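March
By Xiaoqing Cheng

The magazine cover has a lot to answer for. I mean the one with the hand on the belly and the headline about how happy she is, the one you see while you wait to pay for milk. I have bought plenty of them and I wrote for one for six years, so I am not going to pretend I am above any of it. But I think the way we cover famous people having children has gone wrong, and I think readers could fix a good part of it by being a little less interested.

What set me off was a small item. A television actor I won't name here posted a picture of a coffee cup on a table. She had not been seen in public for a while. Within an hour there were pieces asking whether the cup was decaf, and by dinner there was a piece rounding up the other pieces. The one I read on my phone ran to 300 words and had one fact in it, which was that there was a cup.

I know how that gets written because I used to write it. When I worked at Trindetti, a weekly that has since folded, we kept a list on the wall of the women under forty who had been married for more than a year. Every Monday meeting went down the list. Loose coat, no wine at the awards dinner, a hand near the stomach on the way out of a car. Any of those was enough for a page, with a question mark at the end of the headline so the lawyers would let it through. Some of those women were pregnant. Some had gained a few pounds. One, I learned years later, had just lost a pregnancy when we ran our page on her coat.

My editor there was Ottó Magyar, a decent man who brought soup for the whole desk when it snowed. I asked him once why we did it. He said the belly pages sold better than the divorce pages, and the divorce pages sold better than anything about anybody's work. He did not say it with any pride. He had the sales sheets in a drawer and he showed them to me. He was right about the numbers.

The usual defense is that stars ask for it. They sell the first baby photos, they post the nursery, they name the stroller company, so they can't complain when people want more. There is something to this. A person who takes money for a picture of her newborn has made a deal, and the deal includes being looked at. I have no great sympathy when the same person is annoyed that people have opinions on the crib.

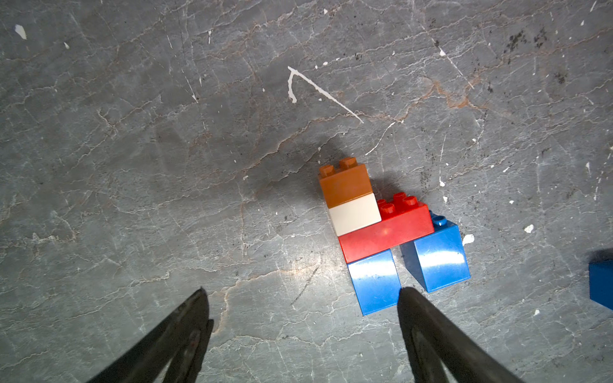
5 min read

But the deal covers what she chose to show. It doesn't cover the next month and it doesn't cover the other women on the list who never sold a thing. We treat one famous mother's open door as if it were a rule for the whole business. An actress who keeps quiet is called "secretive" or is said to have "hidden" her pregnancy, as if the rest of us were owed notice. My sister told her own boss at five months. Nobody wrote that she had stunned the office.

And the child made no deal at all. I find this harder to shrug off than I did at twenty-six. A kid born to a well-known singer this year will be able to look up, at ten or eleven, what strangers guessed about the date he was conceived. He will find arguments over whether his name is silly. He will find his mother's body discussed by people who were counting weeks backward from a premiere. All of it stays up. When I was at Trindetti, at least the paper went into the recycling.

I should be fair to the men, or unfair to them, since they mostly get away clean. A male star becomes a father and he gets a paragraph, warm in tone, that mentions his upcoming film. No one studies his coat. If he takes the baby to the park he is a hands-on dad, and if he is back on set in four days nobody asks who is up at night.

What would I like instead? Something fairly modest. If a person announces a baby, report it, say congratulations, and stop. If she hasn't announced one, leave it alone, question mark or no question mark. A few outlets already work this way. Rajput, where I send most of my columns now, has a rule that no pregnancy runs without word from the parents or someone they pay to speak for them. We have missed some early guesses because of it. I can't say the place has suffered.

The other half is on us as readers. The pages exist because they get opened. The editors at Vurorer, which is the biggest of the gossip sites I still look at, can see to the minute how many people click on a bump story, and they will go on assigning them for as long as people do. I got 117 messages after I said something like this on the radio last fall, and a good number of them agreed with me and then asked if I knew whether a certain actress was expecting.

I didn't know, and I have tried to get out of the habit of wondering. It takes some effort - more than I thought it would. Last week I was at the Trestinwood supermarket near my apartment and there was a new cover at the register, a woman in a big gray sweater walking a dog, with a headline about her "sweet secret." I had my hand on it before I noticed. I put it back and bought the gum.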